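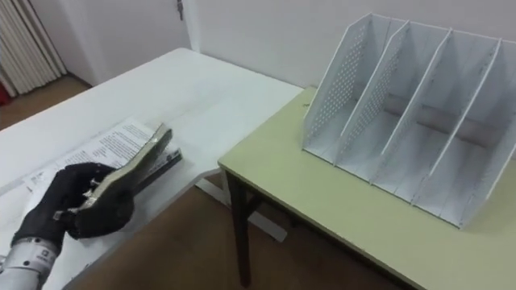
Finally a bus booklet I can read without hunting for my glasses, one of the feedback cards said, but why does the Guvton route still stop in the middle of page nine?

Fair question, and I'll get to page nine. First, hello again to everybody at the Carretero Fund, and thanks for letting me send this one in as a letter instead of the form. The form has a lot of boxes and I always end up writing in the margins.

Large-Print Bus Guide, Prandalcombe and Guvton
Progress report, second period

Where we are

The second edition is out! We printed 700 copies in the first batch and they went much faster than I'd planned for. The library in Prandalcombe ran through its stack, asked for more, and then ran through those too. The pharmacy on the square keeps them right by the register, so people pick one up while they're waiting on a prescription. We went back for a second batch, and by the time I closed the books on this period we had handed out 1,582 copies, counting what was left of the first edition.

The biggest change from last time is the type. I went up two sizes and threw out the gray shading behind the weekend times, which looked nice on my screen and was miserable on paper. The stop names are now spelled out in full. It makes for longer lines, and a few of the tables had to run over two pages, but people told us over and over that they couldn't match "Hosp N Ent" to anything on an actual sign.

About page nine

The Guvton route changed its last three stops after our pages had gone to the printer. I knew a change was being talked about and I took a chance on it landing later in the year. It didn't. So the guide shows the bus ending at the feed store, when it really goes on to the clinic and turns around there. Of all the routes to get wrong, I would have picked any other one, because the clinic is the reason half of Guvton rides that bus in the first place.

We made a correction sheet and tucked it into every copy we still had on hand. For the copies already out, the clinic agreed to keep a pile of sheets at the front desk and the drivers have some too. I also taped one up inside the shelter by the feed store and I check on it when I'm out that way (it's been rained on once and replaced).
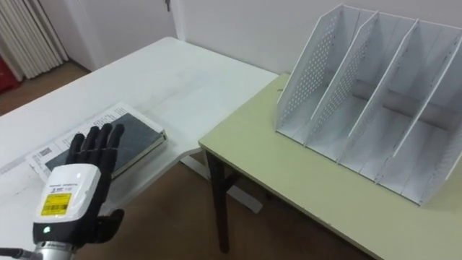
Printed pages and the tablet on the desk.

The money

You gave us a cushion for reprints and I'm glad you did. After both batches, the correction sheets and the postage, we have $2,133 left from this period. I'd like to carry that forward if you're okay with it. Sillari Printing has held its price for us through December, and I would much rather order before that runs out than after.

One thing cost more than I budgeted. The heavier cover stock added to the mailing weight and bumped us into the next postage bracket, which I should have checked and didn't. For the next run I've asked Sillari to quote a lighter cover. They sent over a sample and it folds fine and doesn't curl, so unless you feel strongly about it I'll go with that.

Nothing was spent on the website. I moved that line over to postage, which your letter said was allowed as long as I told you, so I'm telling you.

What people are asking for

More than anything, a page on how to transfer. I had figured the tables would be enough. They aren't, at least for somebody who hasn't taken a bus in years and is nervous about getting stranded on the wrong side of Prandalcombe at four in the afternoon. So I've started writing out a handful of common trips from start to finish: Guvton to the eye doctor, the east side to the big grocery store, that kind of thing. Each one says which side of the street to stand on.
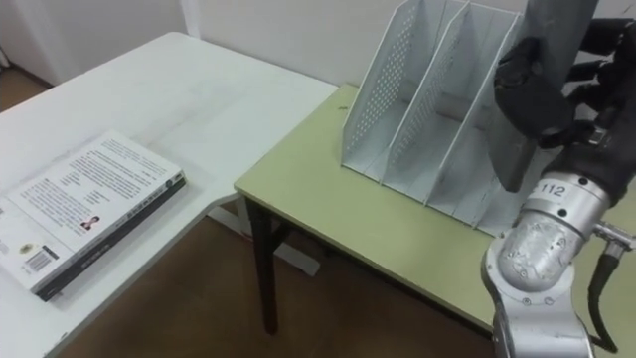 I've been riding these trips myself as I write them up, and it's slow going, but I catch things I'd never get from a timetable. The Saturday transfer downtown looks comfortable on paper and in real life you're crossing a four-lane road with a very short light. That one is going in with a warning and a suggestion to take the earlier bus.

The second most common request is a fold-out map. I'm on the fence. A map that's big enough to read is awkward to open on a moving bus, and we'd lose the pocket size. I may try one on the back cover with only the main roads and see how it goes over.

Coming up

Next run is 500 copies, with page nine fixed and the sample trips added at the back. The transit office has promised me early word on the winter schedule this time, and I've told Sillari we won't release the pages until I have it in writing. If that pushes us back a couple of weeks, I think that's fine.

I still need a decent drop-off spot on the north end of Prandalcombe. The laundromat said yes and then changed hands, so I'm starting over there. The diner is next on my list.

Receipts are in the same envelope as this letter, with the postage ones clipped together. Call me in the mornings if anything doesn't add up, since I'm usually on a bus after lunch.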